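Right, a thread about learning to type properly at the age of 41, because a few of you asked after my moan last week.

I've been a two-finger typist my whole life. Fast enough, or so I thought, until Anju Bhatia sat next to me on the train to Irkham and watched me write one email. She didn't say a word. Her face did it all.

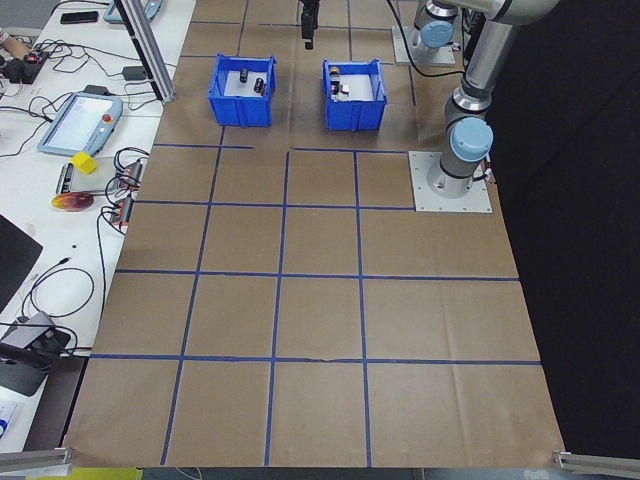
So I signed up for an evening course at the library. 12 lessons, hour each, run by a lovely man called Gerrit Botha who covers your hands with a tea towel so you can't peek. I hated that tea towel by the end of week one.

First lesson is just F and J. That's it! You sit there going fff jjj fff jjj like a broken radiator, and you go home with a sore neck.

Week two I got slower. Much slower. I had a report to finish at work and I went straight back to two fingers - Gerrit says everyone does this and everyone lies to him about it.

My worst letter is B. I've been hitting it with the wrong hand since school and my left finger simply won't go there. P is a close second, my little finger is basically an ornament.

What helped was copying out something I like. I've been doing my nan's old recipes in the evenings, one a night, with the telly off (the telly being off matters more than I'd like).

Last Thursday I typed a whole page without looking down once. Full of mistakes, and her plum cake now needs 3000 grams of sugar, but still!

Lesson nine tomorrow, it's numbers and brackets. Gerrit has warned us to bring biscuits.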